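Robotics & Automation | Threads
4 min read

Évan Hoarau
22/10/2018

1/ A few people asked what I do all day at Trameck. Short version: I show a two-armed robot how to do household tasks by driving it by remote control. Long version below.

2/ The current task is cushions and a chair. Put the cushions on the chair, take them off, set them straight. A person does it without looking. The robot needs to be shown, many times.

3/ The target for this task is 2,000 recorded runs. A run is one try from start to finish. I do 100 on a good day. On a day when the left arm needs recalibrating before lunch, I do 40.

4/ The control setup is simple. I hold a pair of small arms, one in each hand, and the big arms copy them. Squeeze the handle, the gripper closes. Let go, it opens. The first hour is strange and then it feels like using long tongs.

5/ What you don't get is touch. I can't feel how hard the finger is pressing on something soft. I go by how the fabric moves. Faustine Boyer trained me and her rule was "watch the cushion, forget the gripper." I still repeat it to myself.

6/ Two views from the cushion task, with the brown chair:
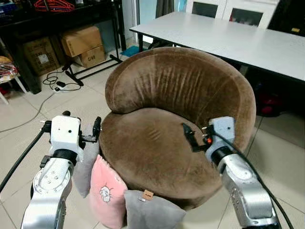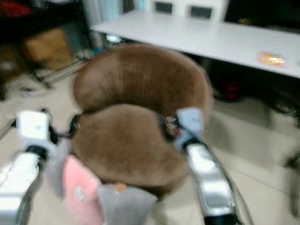
7/ Soft things are harder than hard things. A mug is the same shape every time you pick it up. A cushion changes when you squeeze it, and then it changes again when you put it down.

8/ Using both arms helps a lot. If you pinch a corner with one gripper, the rest of the cushion swings and folds under. One finger on each side, move both arms in together, lift slowly. If one side goes up first, it tips, and you spend the next ten seconds fixing it.

9/ Do we keep the bad runs? Some of them. If I drop a cushion and pick it up again cleanly, that stays in, marked as a recovery. If I drop it and fumble for a minute, it goes out. Odette Ferrand makes the call when I'm not sure. She throws out more than I would.

10/ Start positions matter more than I expected. In January I was setting everything up the same way before each run because it was faster. The model learned that one layout very well and nothing else. Move the chair a hand's width and it grabbed air.

11/ So now we change things between runs. Turn the chair a little. Swap which cushion is in front. Lean one, lay one flat. It adds time to every reset and I complained about it, but the results got better, so I stopped complaining.

12/ Resets are done by hand, by the way. I put down the controls, walk over, move the cushions, walk back. On a full day that is most of my exercise.

13/ Speed is the other thing. New operators go too fast. The recording is smoother if you move at a pace that feels a bit boring. Maxence Poulain is quicker than me at nearly everything, and we had to ask him to slow down so his runs would match the rest.

14/ Someone asked why we don't just move the robot's arms by hand. We did that on an older job, and for a one-arm task it works fine. With two arms you need both hands to guide one of them, and your body ends up in the camera view. Remote control keeps me out of the way.

15/ Someone else asked if it gets dull. Yes, after lunch mostly. I take a break every 40 runs and do the labels then. Labels are short: which object, which arm went first, did it finish.

16/ What happens with the runs: Inès Hervieu takes each batch and trains on it, then we try the same task with my hands off the controls. I like that part. You see your own habits come back at you. I always approach a little low on the left side, and so does the robot.

17/ If you want to try this kind of work, you don't need an engineering degree. I don't have one. You need patience, steady hands, and to be okay with doing the same thing again with one cushion turned around.

18/ Next up is folding a blanket over the back of a chair. I have done a few test runs and they were bad. Will post about it when I have something to say. Questions are fine in the replies, I read them in the evening.

Tagged: teleoperation, robot training, work notes

Contact | About | © 2018 | Back to top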